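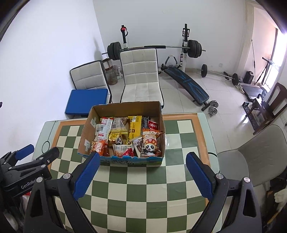

4.2 Packing mixed snack packets in an open carton

Home | Guides | Packing | Storage | Contact

Applies to: Trokeline pantry cartons, and reused cartons of similar size.

Use this procedure for small sealed packets of different heights and weights. For jars, cans and bottles, see section 5.

Preparing the carton

1. Place the carton on a level table, with the opening facing up. A tablecloth may stay in place if it lies flat.

2. Check the upper rim. A torn rim, as on the carton at the head of this section, is acceptable for shelf storage. Do not use a carton with a torn rim for shipping.

3. Remove old tape from the inner walls. Tape left on the cardboard, or hanging from the side, can catch on thin packets and pull at their seams.

4. Press along the bottom seam from the inside. If the seam gives, close it from below with two strips of Stillex tape.

Note – If tape has bonded to the cardboard, cut it back to the wall with scissors. Pulling it will lift the top layer of the board.

Loading

5. Sort the packets into tall, medium and flat. Set aside any packet that has lost air or has an open seal.

6. Stand the tall packets along the back wall and toward the corners. They may lean, provided the top seal is not folded over.

7. Place the medium bags next. Puffed bags go in the middle, where they are held by the packets on each side.

8. Fill the front with flat packets and small wrappers. Set these at a slant if they do not stand.

9. Turn the printed fronts toward the opening where possible. Packets with large lettering or a cartoon, such as the panda bags, are easy to find from above and can be used to mark the different flavors.

10. Keep one barcode in view for each product that will be reordered.

CAUTION: Do not press down on the load to make room. Sealed bags can split at the back seam, where the damage is hard to see.

Weight and stacking

The load limit for pantry carton 367 is 4 kg. Carton 622 has the same limit but a deeper body. Do not stack open cartons. A closed carton may carry one other carton of the same size.

Storage

11. Move the carton with both hands under the base. Do not lift by the rim.

12. Store away from direct sun and at least 2 inches from any heater or outside wall.

13. Move packets with the earliest date to the front each time the carton is refilled.

Last revised: Wednesday, March 25, 2026

Share (2) | Comments (4)

Related sections
4.1 Choosing a carton
4.3 Closing and labeling
5.1 Jars, cans and bottles
Brinditz shelf inserts: fitting guide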